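3.2 Tables and what is left on them

The households in the Rindent study kept a record of every surface used for eating or preparing food, and of the things that stayed on it between meals. We call these things standing items. A cup waiting for its next use is a standing item; a plate carried straight to the sink is not. Across the full set, 3144 entries were made, of which 407 concerned a cup or mug with a spoon close by.

Folding tables were entered separately from dining tables. They tend to be brought in as spare space and then stay, and they gather things that have little to do with food. Figure 2 gives one of each kind from the same home.

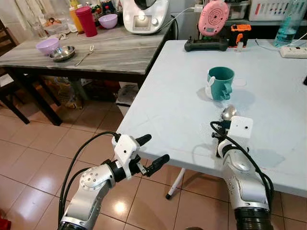
Figure 2a. Folding table with a teal green mug, a clear round disc or lid, and a handheld controller near the back.

The mug in Figure 2a has a small white rabbit figure at its left side. Decorated mugs of this sort were often kept for one member of the household and were seldom put back in a cupboard during the day. The spoon was coded with the mug, following Kalniņš, whose scheme treats a drinking vessel and its spoon as a single unit. The controller and the pink round device at the far edge were coded as non-food items.

Dining tables held more bowls and bottles. In the Prernex pilot, which covered 400 meals, the bowls were usually the last things to be cleared, and sauces were often not cleared at all. We kept the pilot's categories so that the two sets could be compared.

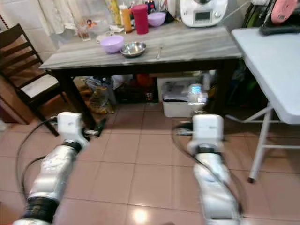 Fleser Household Studies Group

The table in Figure 2b has a grey marble-patterned top. Two lavender bowls stand on it, one towards the front left and the other further back, with a shallow stainless steel bowl and a small metal spoon nearer the front. The orange squeeze bottle and the tall red container were both entered under storage. The glass at the far left corner holds a little brownish liquid and was therefore coded as in use.

Small appliances caused some disagreement between coders. The white one at the back right was entered as a fixture, in line with the rule that anything normally kept on the table throughout the week is left out of the clearing count. Entries made before breakfast on Wednesday were used to settle such cases.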